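Alois Bühler on paddles, patience and sore wrists
Words by Adesuwa Mohammed, 2020-03-16

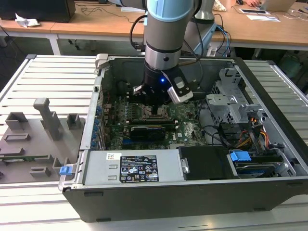 A robotic arm over the motherboard of an open desktop computer.

I had meant to stay for an hour and I stayed until it was dark, which I gather is what happens to most people who go to see Alois Bühler in Bundberg. There is a kettle at one end of the workshop and a row of kayak paddles at the other, and in between them is a great deal of talking. He has been making touring paddles under the Trundari name for longer than I have been able to sit upright in a boat, and when I told him I still used the one I bought with my first kayak he asked to see my hands before he asked to see the paddle.

"Blisters there, at the bottom of the thumb," he said, quite pleased with himself. "You're gripping. Everyone grips. You have a shaft that is too fat for you and so you squeeze it all day, and then you come home and blame the wind."

He was right about the blisters and, I suspect, about the wind as well. My shaft is the standard thickness, and I have small hands, and in all the years I have been paddling it had never crossed my mind that I could ask for anything else. Alois makes two thicknesses and says the thinner one outsells the other by a long way now, to men as well as women. "They come in asking for a lighter blade. I give them the thin shaft to hold first, and they stop talking about the blade."

Weight is still what most customers want to discuss, of course. The Gill, his everyday touring model, comes in at 900 grams, and he is fairly cheerful about the fact that you can buy something lighter elsewhere. He could take more out of it himself, he told me, and one winter he did, and he paddled the result up and down the lake for a fortnight and didn't like it one bit. "It fluttered. You pull and the blade wanders a little to the left, a little to the right, like a dog that has smelled something. For a race, maybe you put up with that. For a week with a tent in the boat, no."

The flutter led us on to blade shape, and here I must admit that my notes get rather untidy, as he was drawing on the back of an envelope and I was trying to drink my tea. What I took from it was this. A wide, short blade wants to be used steeply, with the top hand up near your eyes, and it gives you a good strong shove when you need one. A long, narrow blade is happy being used low, with your hands down by your chest, and it is much kinder to the shoulders over a full day. Trouble comes when people buy the first sort and paddle with the second sort of stroke, so that half the blade is waving about out of the water. Alois reckons this is the commonest mistake he sees, and he sees it from the café terrace, where he has trouble keeping quiet.

"My wife moves me to the chair that faces the wall," he said.

The newer model is the Dirnska, with the long, narrow blade, and he talks about it in the fond and slightly weary way that people talk about a child who took a long time to leave home. He started on it one August, thinking it would be ready by the following spring. It took five seasons. The first ones were too stiff and made his elbows ache, and then there was a batch where the edge chipped if you so much as looked at a pebble, and he ended up sawing those into lengths and staking his tomatoes with them. (They are still there. I went out and looked, and very smart tomato stakes they make too!)

I asked how he knew when it was finished. He thought about that for a good while and topped up the pot.

"I went out one morning to test it and I forgot to test it. I came back and I had been looking at the birds. So I said, good, enough."

Every paddle gets a number inside the joint, written by hand, and the one on his bench when I visited was 3051. He keeps a ledger with all of them in it, and he likes it when people write in years later to ask about theirs. The oldest to come back for repair recently was number 501, which had been run over by its owner's own car and then used for another two summers with a hose clip round it. Alois put in a new length of shaft and sent it home again. He wouldn't say what he charged, though he did say that he kept the hose clip.

Before I left I wanted something practical to pass on to readers, particularly those of you who are getting boats out of the garage about now. He gave me rather a lot. Rinse the joint with fresh water after every trip, even if you have only been on a lake, and leave the two halves apart to dry. Never put oil on it, as it only collects sand. If you are between two lengths, try both from your own boat with your own seat, and take the shorter if you can't feel any difference. And if your wrists hurt, loosen your fingers on the top hand until you are just pushing with the palm.

I tried that last one on the water the next morning, with my same old fat-shafted paddle, and got as far as the second island before I caught myself squeezing again. I have an order in for a thin one.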